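The Joy of Too Many Blankets

By Faith Mollel

My grandmother's test of a household was the blanket pile. She would walk into a cousin's new apartment, admire the curtains, accept tea, and then ask where the bedding was kept. If the answer was a neat drawer with a single spare comforter inside it, she worried all the way home.

I thought of her constantly while working on this piece, which began as a short item on folding and got wildly out of hand. Everyone I spoke to about blankets wanted to talk for an hour. They wanted to tell me which one came from their mother, which one the dog is allowed on, which one is ugly and can never leave the house. I have rarely had so much fun with a notebook.

Mahnaz Parsa runs a small bedding and fabric store called Culldale, and she has strong opinions about beds that match. "A matching set is lovely for a week," she told me, tugging a striped sheet off a shelf so I could feel it. "Then somebody gets cold and drags in a blanket from the other room, and now you have a real bed." She would sell you the matching set, of course. But her own bed at home has florals on top of stripes on top of checks, and she talks about it the way other people talk about their gardens.

What she loves is the big loud floral. You know the kind: flowers as wide as a dinner plate, pinks that shade off into purple, a blanket you could spot from across the street. For years these were the blankets you hid when company came. Mahnaz never hid hers, and she is delighted that younger customers now come in asking for exactly that. They had one at a grandparent's place, they say, and they want to sleep under it again.

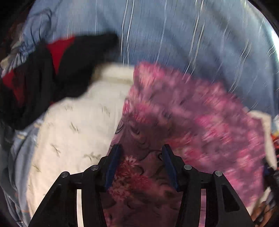
The trick to living with a lot of pattern is giving it somewhere to rest. Mahnaz swears by cream. A cream blanket next to a riot of pink calms the whole bed down, and it goes just as well with blue. Stripes help too, as long as they are wide enough to read as stripes from the doorway. She is less fond of plain white, which she says makes everything near it look as if it needs washing.

I tried it at home that same evening. I own a rose-colored floral throw that I had always kept folded with the flowers on the inside (what was I thinking?), and I opened it out over a blue sheet with a cream quilt shoved to one side. I stood there grinning like I had bought new furniture. My husband asked if we were expecting someone.

Then there is the question of order, and here I had to call Ju-won Jeon. Ju-won spent six years doing laundry and bed-making at a guesthouse called Zellham, and he layers a bed from the skin outward. Smooth, cool cotton goes next to you. A light quilt goes over that, because it traps a little air and doesn't slide. The heavy, fuzzy, glorious thing goes on last, where you can kick it off at three in the morning without waking up properly.

He is also the only person who has ever made me enjoy sorting a heap of bedding. Most of us pull at whatever corner is nearest and end up wearing the rest. Ju-won looks for edges first. He finds a hem, follows it along to a corner, lifts that corner straight up and waits for the cloth to hang before he moves his feet. Two people can do a big blanket in no time, one at each end, walking toward each other as if they were at a very slow dance. Alone, he lays it on the mattress and folds it there.

"Don't fight it in the air," he said. "The bed is the best table in the house."

He's right! I had been flapping double blankets around a narrow hallway for most of my adult life. On the bed you can see what you have. You can smooth a wrinkle with your forearm, bring two corners over to meet the other two, and fold again the long way. I now do the thick ones in thirds, so the fat rounded side faces out on the shelf and I can grab it without bringing down the stack.

The heap stage deserves some credit too, I think. There is a moment on any bedding day when everything you own is on the mattress together, stripes and flowers and quilting all rumpled up in the window light, and it looks better than any catalog. I always want to stop there and climb in.

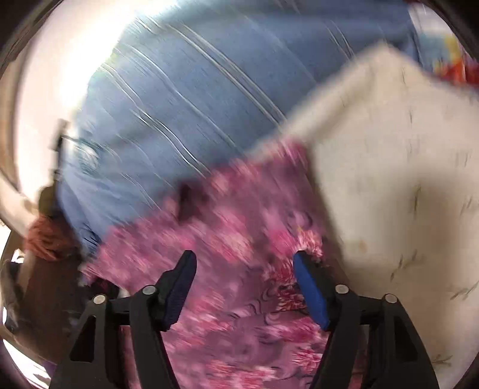

Layers on the bed: a floral blanket in pink and magenta, a cream quilted one beside it, and a light blue sheet.

Halima Rashidi does stop there. She teaches a sewing class and repairs quilts on the side, and on a cold day she spreads the whole collection over her bed and goes through it piece by piece with a cup of something hot on the windowsill. She is checking for thin spots, popped seams and small stains, and she marks each with a safety pin as she goes. Quilted blankets get the closest look. A line of stitching that lets go in one place will keep on letting go, and catching it early means a few minutes with a needle instead of an afternoon.

Small stains don't upset her much. Cool water, a dab of mild soap, a soft cloth, and patience. If it's still there after the second try, she lets it stay. "It's a blanket," she said. "It has been slept under."

Her favorite in the collection is a printed quilt she bought secondhand from a stall at the Kılıçarslan market one September, so faded on one side that you have to tilt it to find the leaves. She has rebound the edge in a blue cotton that doesn't match at all. When I asked why blue, she looked at me kindly and said that was the blue she had.

Storage got everyone arguing. Mahnaz likes open shelves. Ju-won likes a chest at the foot of the bed, heavy things on the bottom. Halima keeps hers in old cotton pillowcases, one blanket to a case, and she is firmly against sealed plastic for anything she plans to use the same year. All of them agreed that a blanket should come out and be shaken now and then, even if it goes straight back in.

My own pile has grown by two since I started writing. One is a striped cotton I talked myself into at Culldale. The other is my grandmother's, brown and orange with enormous roses, which my aunt mailed to me when she heard what I was working on. It weighs over six pounds and takes up most of a shelf. I've put it on the outside of the stack, flowers facing the door.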